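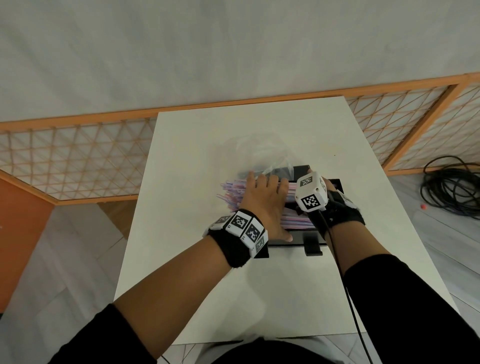
Pajitas Pladero, rayas surtidas

Caja de 395 unidades. Ref. 1510.

Aguantan un refresco entero si se bebe a ritmo de persona normal. Con batidos espesos la cosa cambia – ahí recomendamos paciencia o cuchara.

Diámetro: 6 mm
Apto para: bebidas frías, cumpleaños, manualidades del colegio avisadas la noche anterior
No apto para: lavavajillas (nos lo preguntan más de lo que parece)

Guardar en lugar seco. El armario de encima del hervidor no cuenta.

Los pedidos hechos antes del martes salen esa misma semana. Devoluciones solo con la caja cerrada – y sin mordisquear.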